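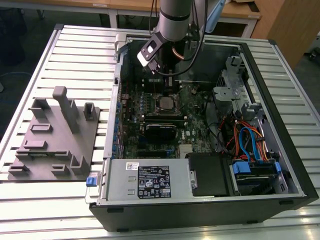

A desktop computer with its side panel removed.

MEDIA RELEASE
23rd April

Flanach opens second computer reuse depot in Zerkden

Flanach has opened a depot in Zerkden where households, schools and small businesses can drop off unwanted desktop computers and laptops at no charge.

The depot is in the former Soomro furniture warehouse, behind the Cukport ferry terminal car park. It is Flanach's second site and takes over all repair work from the original workshop, which will stay open as a collection point only.

Flanach passed on 1012 computers to local families, libraries and community groups in the last financial year. There are 121 households on the current waiting list, most of them with a child in high school.

Every machine has its storage wiped before any other work is done, and donors can ask for a written certificate. Computers that can be used again are cleaned, given a fresh operating system and tested overnight. Those past repair are stripped for parts, with the leftover metal and plastic sent to a licensed recycler.

The depot accepts towers, laptops, flat monitors, keyboards, mice and power cables. It cannot take printers, televisions, older glass-tube monitors or loose batteries. People with swollen laptop batteries should contact their council's hazardous waste centre.

Businesses with more than 37 items to donate are asked to book ahead so that a loading bay can be kept free. Pick-up is available within the Zerkden council area for a small fee, which covers fuel.

A labour hire agreement with the local training college will see 2 trainees start at the depot in September. Applications are open now through the college office.

Households wanting to join the waiting list can pick up a form at either site or at any library branch. A concession card is not required.

Media enquiries: Flanach communications office, Zerkden depot.

ENDS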